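Stukard shelf-picking project: where we are with the equipment money
Progress report for October, for Isla McKinnon and the grants team 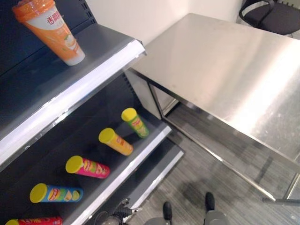 Hello Isla, and thanks for being patient with me while I got the numbers straight. You asked for something shorter than last time and mainly about the spending, so I'll try to stick to that, though you know what I'm like.

The main news is that we've stopped renting by the week. Satish Gounder signed the longer hire on the walking robot at the start of the month, and it covers us through to the end of the trial. I'd been dreading that conversation because the first quote from Farouk was well over what we'd put in the bid, but once we agreed to take the older battery packs they came down quite a lot. It does mean shorter runs between charges. Satish reckons we can live with that if we buy 2 spare packs and a second charger, and I've moved the money across from the travel line to pay for them (we've hardly travelled, so it was just sitting there). Please shout if you'd rather I asked first for that sort of thing.

The practice area is set up and being used. We went for ordinary metal shelving and a stainless steel table, all second-hand, and I'm quite pleased with what we got for the price. The original plan had a custom rack in it with adjustable everything. Soon-im Min talked me out of it over lunch one day, pointing out that the shops we want to work with in the end have plain old shelves and that's what we should be learning on. She was right, and it left us with enough to carpet the room properly, which I'd forgotten to budget for at all. Sorry about that one! Carpet tiles are dearer than you'd think.

We're keeping the groceries simple as well. Snack canisters are the main thing we work with for now, lying on their sides on the lower shelf, with a milk tea cup stood up on the shelf above. Canisters are a nuisance in a useful way, as anything round wants to wander off when you touch it, and a low shelf makes the robot bend. The cup is a different sort of problem: it's tall, it narrows towards the bottom and it can be knocked over. Jihad Daher would like to get on to bags and soft packets soon, and I've told him he can have them once the hands question is settled.

Which brings me to the hands. This is the bit I need a decision on, so if you only read one paragraph properly, please make it this one. There are two options. The first is to stay with the grippers that came with the hire, which cost us nothing extra and which everybody knows how to fix by now. The second is a pair from Edisau, with softer pads and a better sense of how hard they're squeezing. Edisau want the full amount up front and quote 18 weeks for delivery, so if we order in November we'd barely have them before the trial finishes. Vusumuzi Zwane has asked them for a loan set and they were friendly about it but didn't commit. My own feeling is that we should wait for an answer on the loan before spending anything, and put new pads on the grippers we've got in the meantime. Jihad disagrees with me, and he's the one who has to use them, so I've asked him to write half a page on why. I'll send it over when it lands.

On safety, the risk assessment has been redone with the new layout. We keep more than 4 feet clear on the open side while the robot's moving, and there's always somebody with a hand on the stop button. The insurers wanted a line in about cables, which are easy to catch a foot in, and Satish has added that. The premium went up a little, and I've shown it separately in the spreadsheet so you can see it isn't hidden in "other".

A few smaller things on the money side.

Servicing: we'd allowed for one visit from the Farouk engineer and I think we need two. The first was useful and found a worn joint we'd all been blaming on the software. I'd like to book the second for just after Christmas.

Storage: the computer filled up much sooner than I'd planned for. We record every practice run, and it mounts up. I've ordered more drives and set a rule that the really hopeless runs get deleted each Tuesday after we've been through them together. Soon-im hates deleting anything so we'll see how long the rule lasts.

Staff time: a bit under, as Vusumuzi started later than planned. I'd like to carry the difference forward to give him extra days in the spring, if the grant rules allow it. I've read them twice and I still can't tell.

Groceries: yes, there's a line for groceries. It's tiny. I'm keeping the receipts.

Now, planning. We're due to visit the Dullow shop early in the new year and measure up. I'd been assuming we'd take the robot with us, but van hire plus the extra cover came to a silly amount for a single afternoon, so the first trip will be people only, with tape measures and a lot of photos. What I most want to know is the gap between their aisles. Ours is whatever's left once you've got a table and shelves in the room, and I don't want us to plan the next purchase around a space that's nothing like the real one. If Dullow turns out much tighter then we'd want to look at a smaller base on wheels, and that's a whole different budget. I'd sooner warn you about it now than spring it on you in March.

As for how the work itself is going, Jihad's fuller notes will come separately. The short version is that our practice sessions are done in sets of 20 and the results are still up and down. I'm not going to quote a success rate at you until we've had a steady few weeks on the same set-up, with nobody moving the shelves between goes (that was me, I was hoovering).

What I need from you, then: a yes or no on waiting for the Edisau loan, a yes on the second service visit, and someone who can explain the carry-forward rule to me slowly. The updated spreadsheet is in the shared folder and the changed lines are in yellow. I'm around all week if it's easier to ring.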